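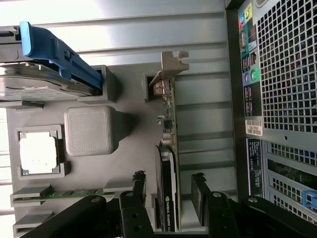
기업에서 쓰고 난 데스크톱 PC는 부품별로 나눠서 맡길 수 있나요?
본체째로 맡기면 됩니다. 메모리, 그래픽카드, 하드디스크의 분리와 분류는 접수 후 나스톤(Nastton) 작업장에서 진행합니다.

나스톤, 사무용 데스크톱 분해·부품 재사용 서비스 '필든' 8월 시작

IT 자산 정리 업체 나스톤은 기업과 학교에서 교체한 데스크톱 PC를 수거해 부품 단위로 분해하고, 다시 쓸 수 있는 부품을 선별해 공급하는 서비스 '필든(Pilden)'을 8월부터 운영한다고 밝혔다.

필든은 타워형 데스크톱을 주 대상으로 한다. 사무실에서 쓰던 타워형 PC는 교체 주기가 끝난 뒤에도 메모리와 확장 카드가 그대로 꽂힌 채 창고에 쌓이는 경우가 많다. 나스톤은 시범 기간에 고객사 네 곳에서 본체 728대를 받아 분해했으며, 이 가운데 54퍼센트에서 재사용 판정을 받은 부품이 한 개 이상 나왔다. 나머지 46퍼센트는 금속, 기판, 플라스틱으로 나누어 재활용 업체에 넘겼다.

작업은 본체를 눕히고 측면 패널을 여는 것으로 시작한다. 저장장치를 가장 먼저 빼내 일련번호를 기록하고 별도 보관함으로 옮긴다. 이어 그래픽카드와 메모리를 분리하고, 전원 공급 장치와 케이블은 마지막에 처리한다. 분리한 부품에는 원래 본체의 접수 번호를 붙여 검사 단계까지 함께 관리한다.
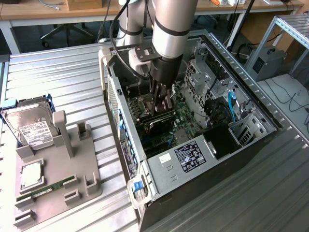 읽는 시간 2분

열린 본체 안에는 메인보드와 확장 카드, 전원 공급 장치, 드라이브 케이지가 좁은 간격으로 들어차 있고 케이블이 섀시 옆면을 따라 지나간다. 나스톤은 이런 구조에서 부품을 무리하게 당기면 슬롯이나 커넥터가 손상될 수 있다고 보고, 제조사와 기종별로 분리 순서를 정리한 작업 지침을 만들었다. 지침에는 고정 브래킷과 걸쇠의 위치, 드라이브를 빼는 방향, 케이블을 먼저 풀어야 하는 지점이 적혀 있다.

나스톤 운영 책임자 가산 카람(Ghassan Karam)은 "고객이 가장 많이 묻는 것은 하드디스크의 행방"이라며 "저장장치는 접수 번호와 일련번호를 함께 기록하고, 삭제 또는 파쇄가 끝나면 결과를 문서로 보낸다"고 말했다. 그는 "그래픽카드는 구형이라도 설계용 프로그램을 쓰는 곳에서 찾는 경우가 있어 모델명을 따로 정리해 둔다"고 덧붙였다.

검사를 통과한 부품은 중고 부품 유통사 도넥스(Donex)를 통해 판매된다. 수거와 운송은 카난(Kanaan) 물류가 맡는다. 본체에 남은 나사, 슬롯 덮개, 드라이브 손잡이 같은 소형 부품도 상태가 좋으면 기종별로 모아 수리용으로 보관한다.

신청은 나스톤 누리집의 필든 접수 화면에서 할 수 있다. 신청서에는 본체 수량과 기종, 저장장치 처리 방식, 수거 장소를 적는다. 모니터와 프린터는 이번 서비스에 포함되지 않으며, 측면 패널이 없는 본체나 일부 부품이 이미 빠진 본체도 접수할 수 있다. 수거 접수 시간은 오전 9시부터 오후 5시까지다.

나스톤 소개
나스톤은 기업과 교육기관의 전산 장비 수거, 데이터 삭제, 부품 재사용을 담당하는 IT 자산 정리 업체다.

문의: 나스톤 필든 운영팀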